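3. Changes in the picking task

3.1 Work before the cell

The returns room at Dretside handles mixed consumer goods sent back to Fulodow, a mail-order firm with one warehouse at the Samonte site. Until January, each shift had two sorters per bench. A sorter tipped a carton into a metal bin, took items out one at a time, looked each over for damage, read the label and placed the item on a belt. The four steps were learned together and timed together. The target was 48 items per quarter hour for each bench, and the sorters we interviewed described the work as tiring for the wrists and lower back but easy to pace. Slow items could be set aside and fast ones used to catch up.

The Ekasar cell took over only the second step, removal from the bin. Inspection, label reading and the handling of refused items stayed with the sorters, who were given the job title of cell attendant at the same rate of pay.

3.2 Work at the cell

The arm reaches into the bin from one side and works downward with a gripper. Contents are mixed in shape, stiffness and surface (Figure 2), and it is this mix that determines how often an attendant must step in. Boxed goods lying at an angle to the floor of the bin were described by attendants as easy. Clear, crinkled packaging was described as hard, as were flat items resting against a wall. Rogelio Dimaculangan, an attendant with long service on the manual benches, told us that he could usually name the item that would stop the cell as soon as the carton had been tipped.

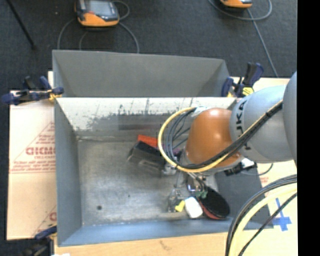

Figure 2. Robot arm and gripper working in a metal bin of mixed items. A transparent, crinkled item and a black paddle with a red edge are at the lower right of the bin floor.

Over the observation period we logged 1000 pick attempts and coded each stop by its cause and by the action taken. Three kinds of action were recorded: moving the item by hand, removing it from the bin, and restarting the cell with no change to the contents. Moving the item was the most common. It was also the action least covered by the written procedure, which told attendants to remove any item that had stopped the cell. Attendants preferred to turn or shift the item and let the arm try again – a removed item had to be entered on a separate sheet, and the sheet was reviewed at the end of the shift.

3.3 Pace and attention

On the manual benches, attention followed the hands. At the cell it follows the machine, and the attendant waits for a stop that may come at any moment. Bonifacio Lorente, who supervised both arrangements, reported fewer complaints of wrist pain and more requests to rotate between stations. Attendants asked for rotation every two hours; the rota allowed it once per shift.

Skill in judging a carton's contents did not disappear with the change. It moved to the moment of tipping, where attendants began to spread items across the floor of the bin before starting the cell. This step was neither timed nor listed among their duties. We return to its effect on the reported pick rate in Section 4.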